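Replacing a Toilet Paper Holder With the Shelf Type

4 min read

The old holder was a spring-loaded bar between two posts. One post had worked loose from the drywall in June and was hanging by a single anchor. I patched the holes, sanded, painted, and started over with a different design: a single wall plate, an open arm, and a flat shelf on top. Mine is the Culholm 352 in black.

Position first. The usual advice is to put the holder slightly forward of the front edge of the bowl and within easy reach of a seated adult. I sat down, reached without leaning, and put a pencil mark on the wall. A shelf model needs clearance above it as well, so check for a towel bar or a window sill before drilling.

Anchors next. The two plastic plugs supplied in the box are not worth using in drywall. Nothing heavy hangs on a holder, but every pull on the roll is a small sideways load, and a shelf invites people to lean on it when they stand up. I used Joltix metal toggles. If you can catch a stud with one of the screws, do that and use a toggle for the other.

Level the wall plate, mark both holes through it, and drill. Tighten the screws by hand. A driver at full torque will crush the paper face of the drywall and you will be patching again. The cover slides over the plate and locks with a small set screw on the underside. The hex key supplied was slightly undersized, so use your own.

Total working time was 23 minutes, excluding the patch and paint.

Roll size is the remaining variable. The 400-sheet rolls we buy start out wide, and on a short arm a full one rubs the wall until it has been used down a little. Measure the diameter of a new roll, halve it, and compare that with the distance from the arm to the wall. On an open arm I load the roll with the loose end over the top and away from the wall. With the end underneath, the sheet drags on the paint and tears unevenly.

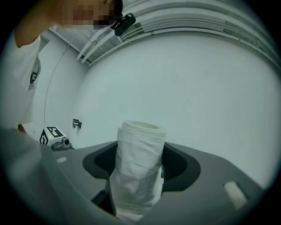
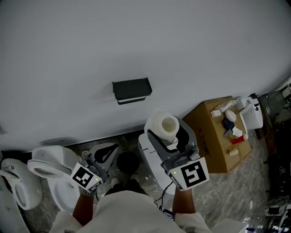
Plavgate left a comment disagreeing about the toggles: in older plaster they spin before they bite, and a plain screw into a wood backing strip has held a shelf holder level through two bathrooms and a good deal of leaning.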